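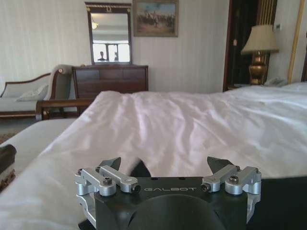 Graham Lockwood told us in our first meeting that he had stopped believing his own margins years ago, and that if we could show him which customers were paying for the warehouse and which ones were getting it for free, he would happily read every page we wrote. We couldn't have asked for a better start to a cost accounting project!

Background

Holzer is a packaging wholesaler. It buys cartons, tape, mailers and void fill in bulk and sells them on to other businesses in whatever quantity they want, which can be a full pallet or a single roll. The company prices nearly everything the same way. It takes the purchase cost, adds a percentage to cover overhead, and adds another percentage for profit. The overhead percentage is worked out once a year by dividing total warehouse and office costs by total purchases.

This is a very common method and it has a lot going for it. The sales team can quote over the phone, and nobody has to argue about how to split the rent. The trouble is that it assumes an expensive item uses up more overhead than a cheap one. A pallet of heavy cartons costs a great deal to buy but takes one forklift trip and one invoice. A box of mixed labels costs very little to buy and can keep a picker busy for most of a morning.

Our question was what would happen to customer profitability if overhead were charged according to the work each order causes. The textbook name for this is activity-based costing, and we had only ever met it in problem sets where all the information is handed to you in a neat table. Real life is much messier and a lot more fun.

Choosing the customers

We compared two customers, Duvance and Arneo. They spend similar amounts with Holzer over a year and both are charged the standard markup, so on the company's own reports they look almost like twins. They behave very differently, though. Duvance places large orders on a regular schedule and hardly ever changes them. Arneo orders small amounts whenever something runs low, often asks for same-day dispatch, and sends back more goods than anyone else in its price band.

Collecting the data

We worked from 181 order files covering both customers. Each file should contain the order, the picking sheet, the delivery note and the invoice. Quite a few picking sheets had been filed with the wrong order, and matching them up took far longer than the calculations did. (We now have strong opinions about staplers.)

The next job was finding out what people spend their time on. Payroll records tell you what someone earns and nothing else, so we asked the warehouse and office staff to keep a simple time log. We gave them a short list of activities: receiving, picking, packing, loading, invoicing, handling returns, and answering customer calls. We left a line for anything else, and that line filled up quickly. A surprising share of the office day went on changing orders after they had been entered, so we added order changes as a separate activity and asked everyone to start the log over. They were very patient with us.

Building the cost pools

For each activity we added up the wages, equipment and space it uses, and then picked a driver, meaning the thing that makes the cost go up. Picking is driven by the number of lines on an order. Invoicing is driven by the number of invoices. Returns are driven by the number of return notes, whatever the value of the goods. Receiving was the hardest one. Our first choice was the number of supplier deliveries, but deliveries can't easily be traced to customers, so we ended up using pallets handled.

Some costs wouldn't fit anywhere. The building insurance and the owner's salary don't change with orders, lines or pallets, and forcing them into a pool would have made our answer look more exact than it is. We kept them in a separate facility pool and left them out of the customer comparison completely.

The calculations were done in a spreadsheet, using an export from Drerner, the stock system Holzer already runs. Drerner stores the line count for every order — a wonderful discovery, as we had been ready to count them by hand.

Results

Under the old method the two customers earn nearly the same margin. Under ours, Duvance turns out to be clearly more profitable than Holzer thought, and Arneo only just covers the activities it uses. The biggest part of the gap comes from picking, followed by order changes. Returns mattered less than we had predicted, and same-day dispatch hardly mattered at all, because the van goes past Arneo's door on its regular route anyway.

We were tempted to write that Holzer should drop Arneo, and our first draft did say so. Then we went back over which costs would really disappear. The pickers are on fixed hours and would still be paid. Unless the freed-up time could be used for other orders, losing Arneo would take away its gross margin and save very little. Activity-based figures show where resources are used, and deciding what to do about it needs a second look at which of those costs can be avoided.

Suggestions to the company

We suggested a small charge for each order below a minimum size, and a cut-off time for free changes. We also suggested that Duvance's prices be protected at the next review, since a competitor with better cost information could undercut them fairly easily.

Limits of the work

The time log was kept over a quiet stretch, and November is when Holzer is busiest. Our rates assume a normal workload, so in a busy month the cost per line would look different. We also relied on people's own record of their time, and short jobs such as phone calls are probably underreported. If we had another semester we would repeat the log in the busy season and bring in more customers, especially the very small ones.

The spreadsheet, the activity list and a blank copy of the time log are in the appendix. Report submitted August 31, 2018.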